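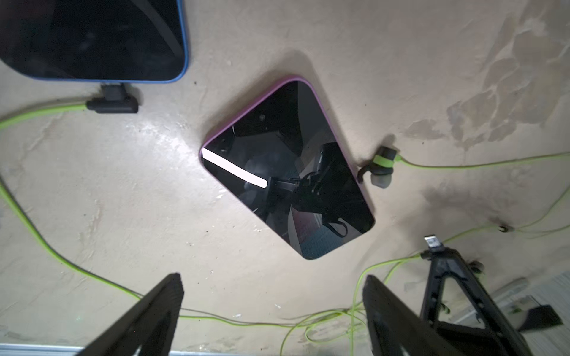

Vernon said he still thinks we should sell the phones first and worry about the wires later, and could that please go in the minutes this time. So there it is, Vernon, first line!

Netia bench meeting, Thursday, upstairs at Arkcombe

Present: Valentyna Sirko, Vernon Lachance, Danylo Boiko, Nadiia Stasiv and me (Myroslav Yatsenko, taking notes again because I was last up the stairs). We started at 6:10 with the window open and shut it again at 6:15 because of the delivery van.

Last month's minutes

Read and agreed, with two fixes. I wrote that Danylo would order screen protectors and he says he only ever agreed to look at prices. Changed. Valentyna also pointed out that I spelled Palamarchuk three different ways on one page, which I did.

Phones on the bench

We have 35 phones in from the Palamarchuk clear-out, and 28 of them have been through Danylo's checks. The others are waiting on a charge or on somebody finding the right lead, and we'll get to that, oh boy, because it took up most of the evening.

Danylo went over what he's doing with each one: charge it, turn it on, check that it's signed out of whatever account it was on, test the speaker and the mic and both cameras, reset it, label on the back. He'd like the label to go on the case as well as the phone. At the moment people take a phone out of its case to look at the back and the case ends up on a different phone. Nadiia said the cases are what people shop by, and half the customers at the last sale day asked for "the pink one" without asking what model it was. Long talk about this. I like the cases staying on. Vernon thinks a case hides scratches and a buyer will feel cheated when they get it home. We landed in the middle: case stays on for display, comes off when a buyer asks or when we're writing up the condition card, and goes right back on the same phone. Danylo will write the same number on both labels.

Valentyna asked whether the blue-framed one and the pink one are going in the same price group. Danylo said he'd rather hold off until he's had each of them running on battery for a whole day. Fine by everybody. She also wants screens wiped just before they go out on display and not the night before, seeing how every fingerprint shows on black glass under the ceiling lights. She'll bring cloths. The cloths we have are the ones from the kitchen and they leave lint, so please put them back in the kitchen.

The wires

Okay. Nadiia's item, and she'd been saving it up.

Her point is that the bench turns into spaghetti within an hour of anybody sitting down. The lime-green earphones are the worst offenders, in her view: the wire is thin, it gets under everything, and you pick up a phone and an earbud comes along with it. The charging cable is lime green too, so when you glance down you can't tell which line you're following. I tried to defend the green (you can at least find it on a dark bag!) and got nowhere.

What she proposes is that nothing with a wire sits loose on the tabletop unless it's being used right then. Earphones get wound around three fingers, not tight, with a paper band around the middle, and go in the shallow tray. Charging leads go on the pegs by the door, sorted by what fits what. The right-angle ones get their own peg. Those are handy when a phone has to lie flat while it charges, and Danylo wants to keep a couple back for the bench and not sell them. Agreed, a couple. Vernon asked how many is a couple and was told two.

Vernon said again that winding up earphones is time we could spend listing phones. Nadiia said she timed herself and it was quicker than the argument. Voted on: four in favor, Vernon against, and then Vernon said he'd make the paper bands anyway as he's got a guillotine cutter at home. Thank you Vernon.

Earphones and ear tips

This grew out of the last one. Do we sell used earphones at all? Valentyna is uneasy about it and I get why. The body of the thing wipes down nicely but nobody wants a stranger's ear tip. Danylo's suggestion is to pull the used tips, the gray silicone ones and any others, throw them out, and put on fresh ones from a mixed bag in three sizes. They cost very little. He'll test each pair left and right with the same song (he wouldn't tell us which song) and anything that crackles goes straight in recycling.

We also talked about clips. If a wire came with a shirt clip, leave it on. They fall off in the tray and then we have a saucer of little clips and no idea where they belong. I have one in my coat pocket right now, and it's going back in the saucer tomorrow.

Price for a pair with new tips: left open. Valentyna wants to see how many pairs pass before we print anything.

Money

Valentyna did this one quickly. We set aside 2,000 for the spring batch, covering parts, batteries, tips and the new lamp, and we've spent 2,053. The extra is nearly all batteries. She isn't upset about it but she'd like us to ask before ordering, even small things, even when it's late and the price is good and the site says only a few left. Danylo and I both looked at the floor. From now on orders go on the sheet by the kettle first, and she'll say yes or no by the next morning.

Nadiia asked if the lamp was worth it. Mixed feelings! It's bright, it's great for reading tiny print on a connector, but it throws a glare right across any screen lying under it and you end up tilting your head like a pigeon to see a scratch. Danylo is going to try it off to one side with the ceiling light turned off. If that doesn't work we'll tape some baking paper over it, which was my idea, and I'm quite proud of it.

Nistatness sale day

It's in April, in the hall by the harbor, same as before. We've got the long table again. Last time we put everything out flat and people leaned over each other to look, so Nadiia would like some phones standing up. We can use the black stands we've got as long as somebody checks that they don't tip when a phone goes in sideways. Vernon will do that at home over the weekend.

Bring a power strip. Bring TWO power strips. Buyers want to see the phone turn on, and last year there was one socket behind the tea urn and we lost it to the urn.

Vernon will drive. Valentyna and Nadiia are on the table in the morning, and Danylo and I take over at one o'clock. Cash box comes with Valentyna. I said I'd make a sign, and was asked to please check the spelling with someone else before painting it.

Anything else

The bench drawer sticks. If you pull it hard the little connectors all jump to the back and then they're lost until someone takes the drawer out. Lift a bit, then pull. Danylo will rub a candle along the runners.

Somebody left an adapter with a silver end on the bench with no note. If it's yours say so by next week or it goes on the pegs.

Nadiia wondered about doing an evening where people bring their own old phone and we help them move their photos over. Everyone liked it, but we're not doing anything until after Nistatness. I'm to put it on the next agenda.

To do

Danylo: double labels, battery run on the blue one and the pink one, move the lamp, candle for the drawer
Nadiia: pegs and tray, order of the pegs written up by the door
Vernon: paper bands, check the stands
Valentyna: cloths, order sheet by the kettle
Me: sign, photo evening on the agenda, clip back in the saucer

Finished at 7:50. Next one same place, and it's Vernon's turn to bring something to eat.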